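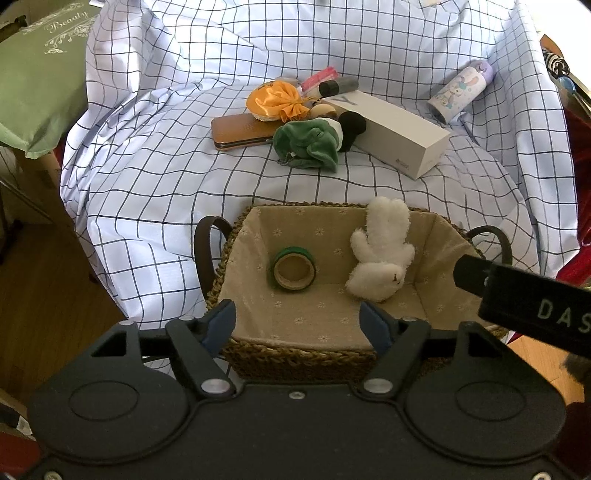

# Chapter 8: Storage and Care of Household Textiles

Cloth wears out in storage as well as in use. A tablecloth kept folded along the same lines for years will often split at the creases before it thins anywhere else. This chapter deals with the time an item spends between uses, which for many household textiles is most of its life.

Chapter 7 covered washing and drying. The work here begins once an item is clean and fully dry. Cotton and linen take up moisture from the air, and a piece put away slightly damp can develop mildew within days in a humid coastal town. Silk and velvet need different handling again. Velvet in particular should not be pressed under weight, as the pile flattens and may not recover its original colour when viewed from an angle.

## 8.1 Folding and rolling

Folding saves space and keeps stacks tidy. Its weakness is the crease, where fibres are bent sharply and held under load. Rolling spreads the bend over a wider curve and suits small cloths, napkins and table runners. Large sheets are usually folded first to a manageable width and then rolled.

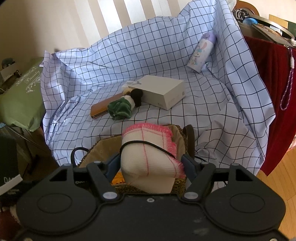

Ayantu Mamo disagrees with rolling as a general rule: in her linen room at Daly, rolled cloths were pulled out from the middle and the rest came undone, so she went back to flat folds and changed the fold lines every second month. Her method works well where many people share the same shelves. In a private home either approach will do, provided the creases are moved from time to time.

## 8.2 Containers

A container for textiles should let air through and have no rough surface touching the cloth. Baskets meet the first condition easily. A fabric lining takes care of the second – it should be removable, and washed at least twice a year. Sealed plastic tubs keep out insects but also hold in any moisture already present.

### Terms used in this chapter

- **Pile:** the raised surface of velvet and similar fabrics
- **Fold line:** the crease left by repeated folding in one place
- **Airing:** opening out stored cloth for at least 2 hours in a dry room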